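How to get through an idle game without paying for it

Every idle game tells you it's free. Trendo says so on the store page, and so does Rostel, which then shows you a starter pack before you've tapped anything. I played both to the end of their main maps and spent nothing. It's doable, but you have to ignore most of what the game suggests.

Step 1. Turn off notifications. "Your workers are waiting" means the game would like you to watch an ad.

Step 2. Play the tutorial and keep the gems. It will push you to spend them on a speed-up for a timer that has four seconds left. In Trendo you can back out to the map and the prompt goes away. In Rostel you're stuck with it, sorry.

Step 3. Save for the second worker slot. It costs 533 gems in Trendo and it's the only gem purchase I'd defend. Skins do nothing. The "lucky" chest pays out coins you'd have by lunch anyway.
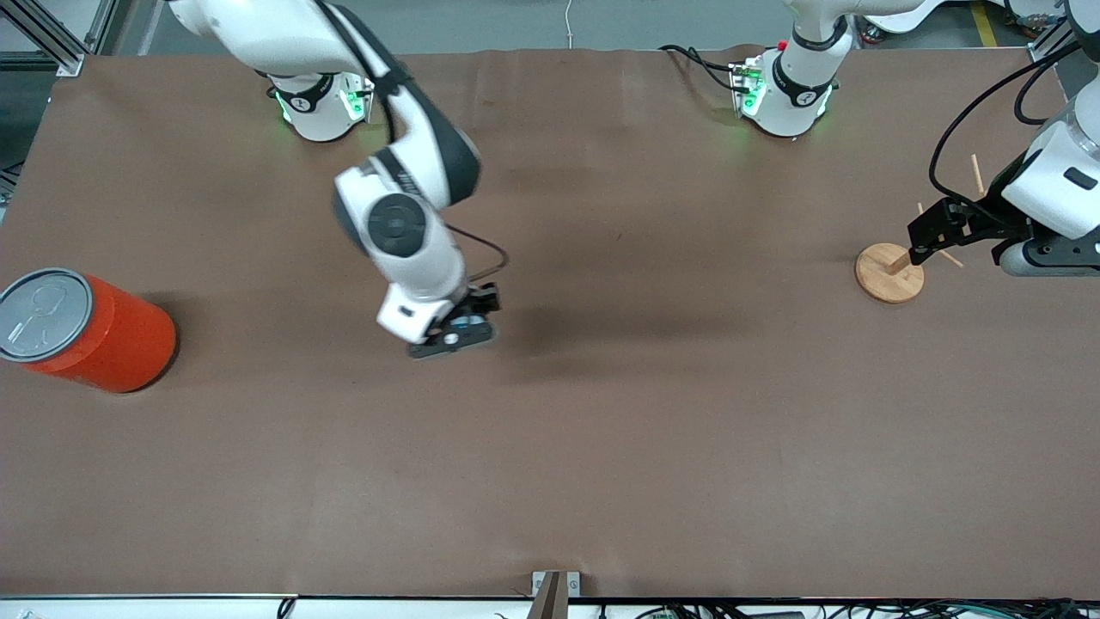

Two white robot arms at the far edge of a brown work surface.

Step 4. Upgrade one building at a time. The Upgrade All button spreads your coins thin, and I don't think that's an accident. My bakery alone at level 40 was making 3,349 coins a minute. When I reset and leveled everything evenly for the same total, I got 2,967.

Step 5. Pick your ads. Double offline earnings, yes, once in the morning. Anything that promises a "mystery bonus," no.

Step 6. Don't chase the login streak. Rostel offers a gold crown for 365 days in a row. It's a hat. Miss a day and the game will sell you the day back.

When should you reset? Guides say as soon as the button lights up. I'd wait until your next upgrade takes longer than an hour to earn. Early resets gave me so little that I was back at the same wall by 9 p.m.

I haven't tried any of this in the Claston event maps, where prices seem to change between visits.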